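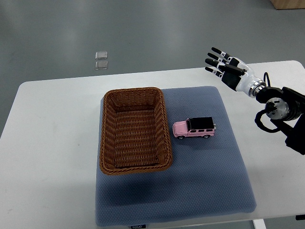

What does a hand with separate fingers give you that a two-jaw gripper does not? It gives you more ways to hold the same object, and you pay for this with more joints to calibrate, more cable to look after and a longer list of spare parts.

Courses > Applied Automation > Unit 4 > Evaluating a hand kit

Search handouts Enter keyword Go

Unit 4 handout: the Oria hand kit
Prepared by Samer Darwish, revised 27/02/2019

In this unit we look at one product as a buyer would look at it. The Oria is a jointed hand sold by Thygesen as a kit, for fitting to an arm which the customer already has. Our lab has it on loan until November. Please read the whole handout before your group's session.

1. What the seller offers

The kit comes in two versions. The basic version is the hand, the wrist adapter and the cable set. The full version adds the Flirkura software, which records arm and hand positions together and plays them back. The loan is for the full version. The price of service visits is not in the quotation, and your report should say that this is missing.

2. The bench task

We use a tabletop task with household things: a woven basket and a toy car, on a mat. The car is a boxy off-road model with a flat roof, and it starts close beside the basket, nose towards it. The hand must take the car, lift it over the braided rim and release it inside.

I chose this start position on purpose. With the nose so near to the basket wall, there is little space for a finger at the front, so most groups will want to grip across the sides. The spare-wheel cover at the back is small but it can catch a fingertip. Think about both before you write your first grasp.

Each group has 7 trials. Put the basket and the car back to the start position after every trial, and start with the hand open.

3. What to write down

For each trial, note the grasp you used, where the fingers first touched the car, and how the trial ended. "Failed" is not enough as a result. Write if the car slipped, turned in the fingers, hit the rim or was released too early.

Look also at the cable behind the wrist. At the end of a long reach it needs slack, and a loop that is too big can drag on the table. Colour, finish and general look of the hand are not part of the evaluation.

4. The report

Maximum 800 words, one report per group. Compare the Oria with the Pladunano two-jaw gripper from Unit 2, using your own trial notes from both units. Finish with a recommendation to a small packing centre that handles mixed goods: buy, rent or wait. Any of the three can get full marks if your notes support it.

Hand in your trial sheets with the report, also the ones with crossings-out.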